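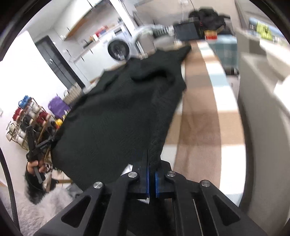

Getting a grip on a black garment, with the second tool coming in from the left.

I put off buying handheld grippers for ages because the quotes kept scaring me, so when the Haleck pair dropped to $1,000 I finally went for it. We use them for clothes and not much else, so please read this as a laundry person's review!

First, the good. The blue pads on the jaws are grippy enough for thick, slippery fabric, and I haven't had to replace a set yet. The linkages feel tight, and the whole thing is easy to hold (my hands are small, and the old Cendness ones wore me out before lunch). Black on black is the hardest thing I ask of any gripper, and these do fine with it if you take your time near the seams.

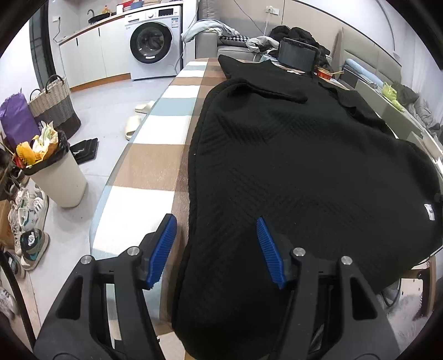 Now the money part, which is what I wish I'd read before ordering. The price doesn't cover cables, spare pads or the carry case, and I ended up adding $200 for those. Budget for longer cables right away - the ones we started with were no good for a full-length table. I also looked hard at the Sandu kit, but it came to $3,574 with the software license and I couldn't make that work for a two-person setup in somebody's living room.

Shipping from Burindale was slow, and the manual is thin. One pivot screw arrived a little loose too, so check those before your first session.

Would I buy them again? Yes, and I'd get the extra pads in the same order to save on postage. Four stars from me, mostly on account of the cables.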